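We use cookies to remember your settings and count visits. By staying on this site you agree to our use of cookies. Accept | Manage

Rodedow Dictionary of Psychological Terms, desktop edition: review

Aug 21, 2024

Rodedow is a dictionary program for people who read or edit writing on psychology and psychoanalysis. Deramo publishes it. I copyedit in this field, and since March I have had it open most working days next to the printed Brundonine handbook I used before. I paid for my own license.

The program holds 805 headwords. That is a small number for a dictionary, and you notice it in the first week. Coverage is strong on Freud and the people who argued with him, good on attachment and personality, and thin on anything to do with memory or perception. If you work mainly with lab papers, you will look up a lot of words that aren't there. "Cathexis" gets a long entry with its translation history. "Priming" gets four lines.

Each entry opens with a short definition in everyday words. Under that comes a section called Senses, which separates the clinical use of a term from the looser way it turns up in magazines and conversation. I have come to rely on this section more than any other. "Complex" is a good test case, and Rodedow handles it well. It gives the older technical meaning, then the popular meaning of a hang-up about something, and it says plainly which one a reader is likely to have in mind. The entry for "projection" is nearly as good. The one for "narcissism" is too long and covers the same ground twice.

Cross-references are the selling point, and Deramo puts the number at 2774. They appear in a side panel as you read. Most are useful. From "penis envy" you can go to the later critics of the idea, then on to "womb envy," and each step keeps the earlier entry open in a tab. Some links seem to have been made by matching words, so "transfer of training" shows up beside "transference," where it has no business being. I reported a few of these. One was fixed in the next update and the others are still there. 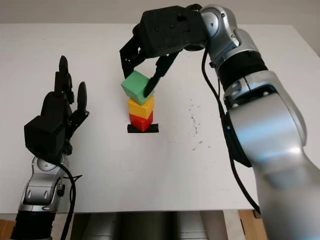
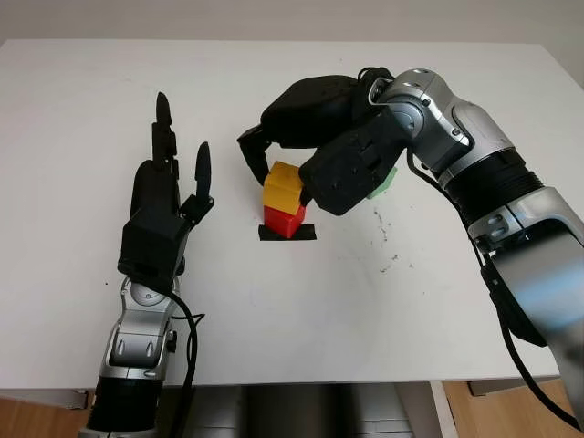
Red block at the bottom, yellow block above it.

Search works quickly and forgives bad spelling. You can type "abreacton" and get the right page. It also looks inside the definitions, so a half-remembered phrase will often bring up the entry you want. What it can't do is search by date. I often need to know whether a term was in use when a given paper was written, and the only way to find out is to open the entry and read down to the sources.

The sources themselves are uneven. The psychoanalytic entries, which are signed Šimko, cite the original paper, the page and the first English translation. Entries without a signature tend to cite a textbook, sometimes an old edition. I wish the program marked the difference in the results list. At the moment you have to scroll to the end of the entry to learn how far you can trust it.

There are usage notes on terms that are now considered dated or insulting, "hysteria" and "frigidity" among them. They are short and calm in tone. They tell you when the word fell out of clinical use and what replaced it, and they leave the decision to you. For an editor that is the right approach. I would have liked one for "old maid syndrome," which still appears in manuscripts and isn't in the program at all.

Setup is simple. The license covers 2 computers, and moving it to a new one means writing to support. They took 3 days to answer me. The program runs without a connection once it is installed, and it remembers where you left off. The type is small by default and the setting to change it is under Account, where I did not think to look. Printing an entry drops the side panel and leaves a wide blank margin.

Compared with the Brundonine handbook, Rodedow is faster and much better on the history of words. The handbook covers more ground and its editing is steadier. I still take the handbook down for anything experimental, and I haven't been able to give it up.

I would buy Rodedow again for work on psychoanalysis, history or gender studies. A student taking a general course would do better with the handbook, or with a library login. Deramo offers a trial version, but it stops at the letter F, so look up "castration complex" and "displacement" first if you want to see the better entries.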